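Every few months somebody tells me the live album is back. Wirkgate's new one, taped at Orkstead, is the latest proof. 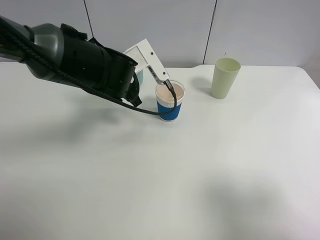
I have played it six times. The crowd roars at the same pitch after every song.
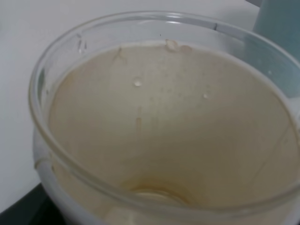

Loredana Leone sings well, which was never in doubt. The drums sound suspiciously tidy.
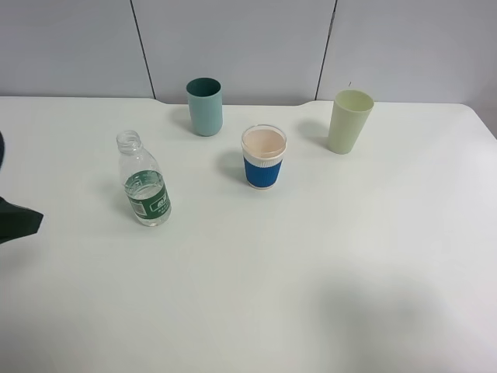

## Who mended it?

The label says 45 minutes, no repairs. I'd like to hear the tapes.
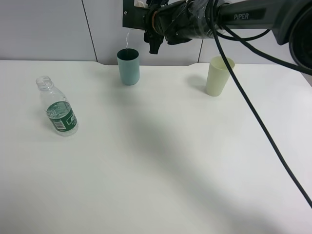
Aliki Balaskas thinks I am being unfair, and that every live record gets a bit of mending.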